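Contrôle de la piste et du matériel avant la séance de fractionné, club Galtora, février

- [x] **Revêtement, couloirs 1 à 4** : pas de décollement. Gravillons balayés dans le virage sud.
- [x] **Lice intérieure** : deux éléments desserrés côté départ du 200 m, revissés.
- [ ] **Haies Edix** : sur les 16 sorties, une bascule mal. Mise de côté, étiquette rouge, à ne pas reprendre avant réparation.
- [x] **Éclairage** : allumé à 18 h, tous les mâts fonctionnent.
- [ ] **Grille d'évacuation, ligne opposée** : dépasse du sol. Cône posé dessus, signalement fait à la mairie (dossier 1 911).
- [x] **Trousse de secours** : poches de froid remplacées, ciseaux présents.
- [x] **Défibrillateur** : voyant vert, électrodes valables jusqu'à l'été.
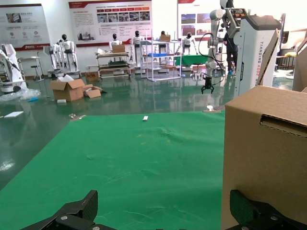

*Temps de lecture : 2 min*

- [x] **Élastiques Pludia** : étirés un par un. Une amorce de fissure près d'une poignée, élastique jeté.
- [ ] **Portail pompiers** : cadenas dur à ouvrir, à graisser. Laisser 180 cm de passage libre, vélos compris.
- [x] **Vestiaires** : sol sec, issue dégagée.

Couloir 5 fermé jusqu'au prochain contrôle. Échauffement sur la pelouse, côté tribune.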